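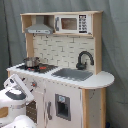 Plumimen play-kitchen cell – setup and upkeep

Practice cell for a single arm, sold by Kakudgate. Pine-framed toy kitchen, hob, sink, tap, microwave, doors. Arm not included, see Brastolard mounts further down.

What you get
Kitchen, flat packed. Steel pot. Backdrop cloth and rail. Gil base plate with 4 bolts. Price 1,425, delivery extra.

Setting up
Build the kitchen first, cloth second. Don't iron the cloth, creases are fine. Stand it on a level floor and push down on each corner post – if it rocks, pack the short one.
Base plate goes 500 mm from the front panel, measured to the plate edge and not the bolts. Bolt down, then mount the arm. Run it slow to the oven knob, then to the tall handle on the door under the sink. Both need to be in easy reach with the elbow still bent. If not, move the plate. Dont shift the kitchen.
Save both points before you go near the tap. 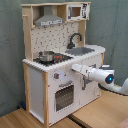 Looking after it
Handles work loose first. Check the screws every morning, hand tight only, the panels strip easily. Wipe gripper pads with a damp cloth, no solvent. Re-check saved points after any knock, even a small one.
Hinges: drop of light oil once a month. Next batch of spare handles due in late April.

Repairs
Door hanging low – top hinge, nearly always. Knob spinning freely – pull it off, new insert, push back on. Split post – send us a photo, we'll quote for teh part.
Spares kit 215, covers handles, knobs, hinges and screws.

Questions to Satish Poduval, Kakudgate workshop. Page updated April 7, 2023.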